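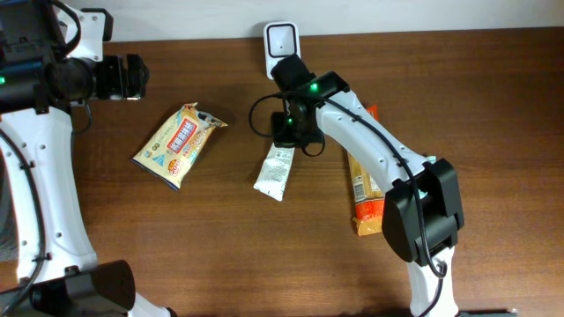
Parnby snack room, monthly walk-through
January, started 4:10 pm. Done by Tahmineh Daneshvar
Room ref 2248

Table
Top surface - OK. Wood, no splinters found by hand. One dull patch, needs oil, not urgent.
Legs / wobble - OK after tightening. Back left bolt was finger loose again. Second month running, can someone get a lock washer from Drulthorpe.
Edges - OK
Wiped before food goes down - YES. Spray is nearly out.

Packaged food
Seals both ends - OK, squeezed each bag, no air coming out
Best by dates - OK on what was out. Two boxes in the cupboard go end of next month, move to front.
Allergen info readable - PARTLY. Not every label is in English. Need the translated sheet taped inside the cupboard door, the old one fell off and I cant find it.
Opened packs left out - none found
Storage off the floor - FAIL. Arabzadeh delivery was sitting on the floor by the door. Moved it to the bottom shelf myself. Please tell the driver, shelf only.
Pack weights match the order - not done, scale battery dead. Order says 200 g and 700 g sizes.

Walls and floor
Wall behind table - OK, light scuffs. Wipe, dont repaint.
Floor - crumbs under the radiator. Swept.
Pest traps - checked all, clean. Trap 11 was upside down, put back.

Electrical
Outlets - OK, covers tight
Cables clear of where people walk - OK at time of check
Kettle cord - REPLACE. Outer sleeve split near the plug. Tagged and pulled out of use, its in my office. Please do not come get it.

Fire / exit
Door opens full swing - OK now the boxes are moved
Extinguisher - pin in, gauge in green, tag needs initials for this month
Exit light - OK

Hand wash
Soap - OK
Towels - low, one roll left. Drovix ones jam in the holder, order the other kind.
Water hot within a minute - YES

To do before next check
- kettle cord (new kettle might be cheaper, ask)
- allergen sheet
- lock washer, table
- scale battery
- surface spray and towels
- initials on extinguisher tag

Result: pass with actions. Floor storage gets rechecked next visit, if its on the floor agian I have to write it up.

T.D. finished 4:50 pm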